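Zulstead Lab Help / Manipulation / Ticket 52
Subject: Cup-to-tray policy scores lower after wrist camera recalibration
Opened by: Radoslava Rusnák
Assigned to: Oľga Kopecký
Status: Closed, with follow-up
Software: Skudeo 2 (policy training), Clorkico (calibration and logging)

Radoslava Rusnák, 9:10 a.m.
I am repeating the view-dropout result from our September draft. The method hides one camera view at random during training so the policy doesn't lean too hard on either one. At test time it gets both views again. Before I recalibrated the wrist cameras, the policy finished 47 trials out of 52. After recalibration, with the same checkpoint, it finished 20 out of 52. The task is the usual one, moving mugs on the stone surface to the tray.

Most failures look the same in the log. The gripper comes down beside the handle, closes, and lifts with nothing in it. The policy then tries again at the same offset. I have not retrained anything.

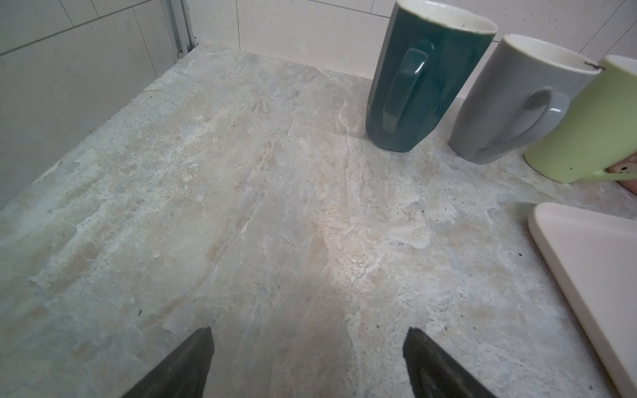 Things I already tried:
Restarted the control machine and both camera drivers. No change.
Reloaded the checkpoint and compared the file hash with the one in the results folder. They match.
Ran the old evaluation script in place of the new one. Same kind of misses.
Cleaned the lenses. No change.

Oľga Kopecký, 10:25 a.m.
Thanks, that rules out a few things. Can you tell me which calibration file the evaluation is loading? The path is printed near the top of the Clorkico log, before the camera settings. Please also check whether the dropout flag is off at test time. If it is still on, the policy will be losing a view at random and you would see a drop even with good calibration.

Radoslava Rusnák, 11:05 a.m.
Dropout is off. I checked the config and also printed the mask during a short run, and both views were passed through on every step.

The calibration path is the new one. I opened the file and the numbers look reasonable to me, but I don't know what they should be for the second arm. The first arm's entry changed very little from the old file. The second arm's entry changed a lot in rotation and hardly at all in position.

Oľga Kopecký, 11:40 a.m.
A large rotation change with almost no position change makes me suspect the axis order. The new Clorkico export writes quaternions with the scalar first. The Skudeo loader expects it last. We fixed this for the first arm in the Zelenák branch, but the second arm goes through an older function that was never updated.

Please do this:
1. Stop the evaluation and keep the failed logs.
2. Pull the Zelenák branch.
3. In the loader settings, set the quaternion order to scalar first for both arms.
4. Run the reprojection check before moving either arm.
5. Repeat the full evaluation with the same seeds. 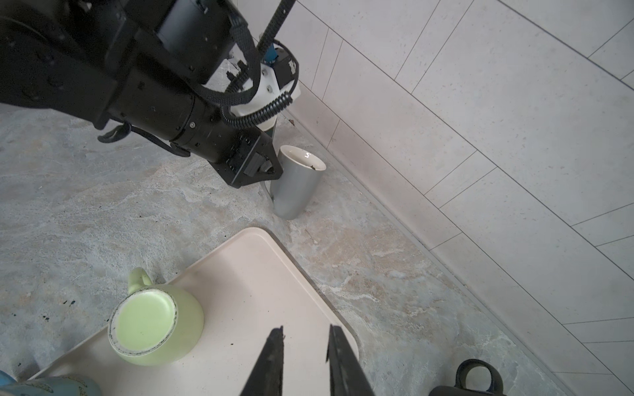

If the reprojection check still fails after step 4, don't go on to step 5. Send me the check output and I'll look at the transform by hand.

Radoslava Rusnák, 3:30 p.m.
Done. The reprojection check passes for both arms now. I reran the evaluation with the same checkpoint and seeds and got 47 out of 52, same as before the recalibration. The remaining failures are mostly handle slips during the lift, and those were in the original results too.

One question for the paper. Should the 20 out of 52 run be reported? It does show how the policy behaves when one arm's transform is wrong.

Oľga Kopecký, 4:15 p.m.
I would leave it out of the main table. It was a single bad transform and we didn't choose the size of the error, so it can't be compared with the baseline. If you want a calibration-error test, add a known rotation offset and run both methods with it. Keep this run in the archive with the ticket number.

I'm closing this as a loader fault. Follow-up for me: move the second arm to the updated function and make the loader stop with an error when the quaternion order isn't set.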